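Right, the patio heater saga. Several of you asked after I moaned about it in March, so I'm putting it all in one thread. Get a brew.

1/ Background for new people: we've got a small paved yard, north facing, lovely until the sun drops behind the flats at teatime. Then it's coats on. I wanted something that would let us sit out past eight without me looking like I was off up a mountain.

2/ First go was a tabletop one, the little Ovton. Pretty thing! Warms your chin beautifully and absolutely nothing else. If you're one person reading a book with your face right up to it, go for it. For a table of six it's an ornament.

3/ So then I started looking at the proper tall gas ones versus electric on the wall, and lost an entire weekend to it. Gas throws out loads of heat and you can put it where you like, but you've got a bottle to lug about and it blows sideways in any wind. Electric is instant and cheap to run, but you need a decent outdoor socket and somewhere solid to fix it.

4/ We have one outdoor socket. It's behind the water butt. Of course it is.

5/ Ended up with the Mullura wall-mounted electric, 2 kW, infrared, in black. Paid £137 for it, which I thought was fair (the same one was dearer in the autumn when everyone's panic buying, so do get in early if you want one). 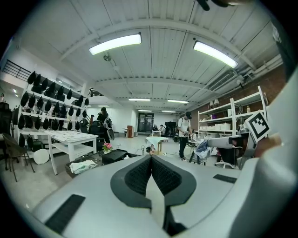 Tetteh reckons you should never put one under a canopy without leaving a proper gap above it, and that most people go by eye and get it wrong. The gap on the instructions is the minimum, and a bit more never hurt.

6/ Yes, good shout, and I did get the tape measure out for that. Ours is on open brick with nothing over it, but if you've got a pergola or an awning please read the leaflet before you drill. Mine had a little diagram with all the distances on it, top, sides and floor.

7/ Fitting it: two brackets, four holes, one swear word per hole. The bracket screws in the box were fine but the wall plugs were rubbish, soft as cheese, so I binned them and used proper brown ones from the drawer. Mortar is no good for this by the way, go into the brick itself.

8/ The cable is 18 inches shorter than I wanted. I'm not running an indoor extension lead across a damp yard, and please don't you do it either. Got an electrician to put in a new weatherproof socket on that wall and it's the best money I've spent out there. Less than an hour, no mess.

9/ Now the bit people asked about, does it WORK. Yes! But it heats you and the chair, it doesn't heat the air, so the minute you step away you're cold again. Took me a few evenings to get my head round that. Move the seats in closer than you think and angle the heater down towards laps, not heads. Hot head and freezing knees is horrible.

10/ It glows orange. Quite orange. My other half says it's like eating your tea inside a toaster. You can get low-glare ones and if I was buying again I'd think about paying the extra, especially if you've got neighbours looking straight down on you.

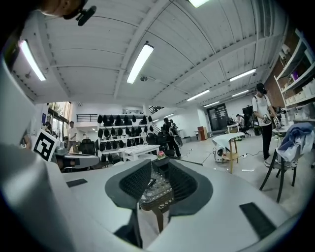

11/ The remote is tiny and I've already had to fish it out of a plant pot. There are three settings and I only ever use the middle one. The top one is for properly cold nights or for showing off. There's a timer too, handy if you're the sort who wanders in to do the washing up and forgets (me).

12/ Running costs, as I know someone'll ask. On full it uses 2 units an hour, so multiply that by whatever your tariff is and there's your answer. We have it on for the last bit of the evening and no more, and I haven't noticed the bill jump. A blanket over the knees first, heater second, that's the house rule now.

13/ Cleaning: dry cloth on the front when it's stone cold, and a quick brush along the top where the spiders move in. Don't go at it with the hose. I've also bought a Retisora cover for winter, nice thick one with a drawstring, though it's a faff to get round the bracket and I had to snip a little slot in the back.

14/ A couple of you said just get a fire pit. I love a fire pit! But the yard's tiny, the smoke goes straight in the kitchen window and the washing ends up smelling like kippers. If you've got a big garden, ignore this whole thread and burn some logs.

15/ Next job is something to stop the wind coming round the side gate, which no heater on earth is going to fix. Thinking slatted screen, or possibly a row of bamboo in troughs. If you've done either, tell me how it stood up to a gale before I spend any more money.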